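Story liner wanted for Covonen, series 4

Edivix is looking for a story liner to join the team on Covonen, the harbour-town drama now heading into its fourth series. The job is based at our production office in Juvusville. It is a fixed-term contract, starting in May and running until the last script is locked.

We have read a great many adverts for jobs like this, and written a few, and most of them promise a dream job in a family atmosphere. We would sooner tell you what the work is. You will sit in a room with other writers and argue over who knew what, and when. You will then go away and type it up so that a scriptwriter who wasn't in the room can follow it. Quite often the version you typed up will be thrown out the next morning.

The show

If you haven't watched Covonen, please do so before applying. We can usually tell from the second paragraph of a letter. The last series closed with the ferry company in administration, the Atallah family split over the sale of the hotel, and a body in the slipway that viewers have been told belongs to someone it plainly can't. The press office calls this a game-changing finale. We call it a problem, and we need someone to help us get out of it without a twin, a coma or a bang on the head.

We have our doubts about cliffhangers in general. A few of ours have been good. Several were there because an episode came in short, and the people watching at home noticed. A candidate who can say which were which will go a long way with us.

What you would be doing

You would attend story conference, which starts at 9.30 and finishes when it finishes. You would write scene-by-scene outlines, usually 7 to a block, and keep the show's running record of births, debts, affairs and broken limbs up to date. That record runs to 265 pages and has mistakes in it. One character has had two different mothers. You would also read drafts as they come back and flag anything that contradicts what has already gone out.

You would not be writing episodes. People do sometimes move from the story desk to a script, and it has happened here, but we won't dangle it in front of you as a reward for long hours. 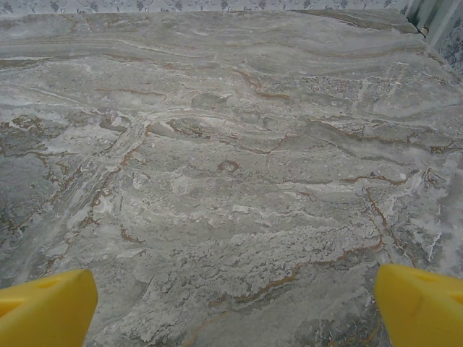

What we are looking for

Some experience of long-running drama, on screen or radio, in any story or script role. Theatre people have done well with us too. We don't ask for a degree and are not much impressed by weekend certificates in story structure, particularly the ones with a wheel on the front.

You should write plainly and quickly. You should be able to hear your best idea turned down in front of others and still have another one after lunch. A decent memory is a great help – a good filing habit will do instead.

Please don't describe yourself as passionate about storytelling. Everyone does, and it tells us nothing.

Pay and hours

The rate is weekly and will be given in full to everyone we invite to meet us, before they travel. We don't pay in exposure, and there are no unpaid trial days. You may work from home for part of the week once the series is under way, but story conference is in person.

How to apply

Send a CV of no more than 3 pages and a one-page letter to the story desk at Edivix, marked Covonen series 4. In the letter, pick one storyline from the last series that you didn't believe and say how you would have fixed it. Don't send spec scripts or finished storylines for the new series; for legal reasons we can't read them and they will be deleted unopened.

Every application gets a reply, including the ones we turn down. Interviews will be held in Juvusville, and travel costs will be paid.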